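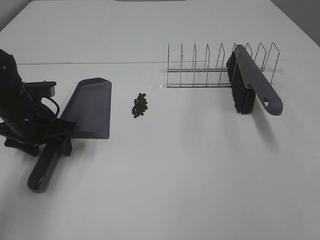
Mollcombe Shared Workrooms: Frequently Asked Questions

Who may book a workroom?
Any resident of Mollcombe or Tultham aged 18 or over may book, as may any club or society with an address in either parish. Younger people are welcome when accompanied by the adult who made the booking.

How many rooms are there?
There are two. Paju is the larger and is on the ground floor. Eris is on the first floor and is reached by stairs or lift.

How do I make a booking?
Bookings are made in writing or at the front desk. Please give your name, your preferred room and the hours required. New users are issued with a member number, which should be quoted in all later letters and emails.

What does it cost?
The current charges came into force on Mar 30, 2022. Residents pay by the hour, and clubs may pay by the half day. A full list of charges is held at the desk.

In what state should the room be left?
Users are asked to wipe down the tables, sweep the floor and take their rubbish away with them. Fifteen minutes are allowed at the end of each booking for this purpose and are not charged.

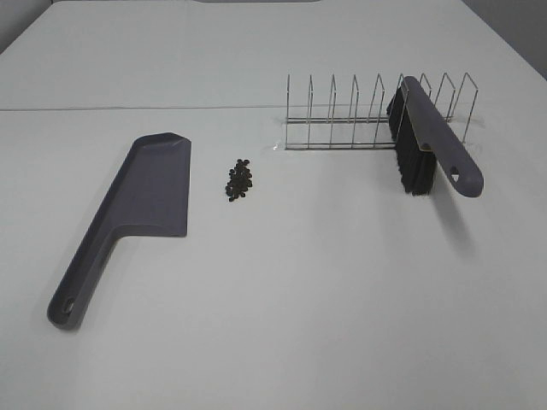
Where a room has not been left clean, a fee may be added to the next invoice. Users who find a room in poor order on arrival should inform the desk before they begin work.

May I leave materials overnight?
Yes, if a locker has been hired. There are 43 lockers, let by the month. Items left outside a locker are kept for seven days.

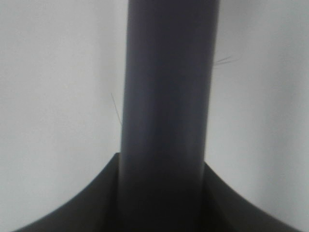 Unclaimed items are then given away or disposed of. The Workrooms cannot accept liability for loss or damage.

Can I cancel?
Bookings may be cancelled without charge up to two days beforehand. After that, half the fee is payable.

Are the rooms closed at any time of year?
Both rooms close for one week in June for repairs and painting.
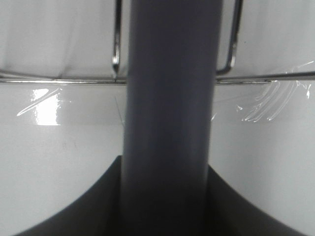
A grey rod, seen at close range.

Whom should I contact with a complaint?
Complaints should be addressed in writing to Rūta Navickas, Bookings Manager, at the front desk. A reply will be sent within ten working days.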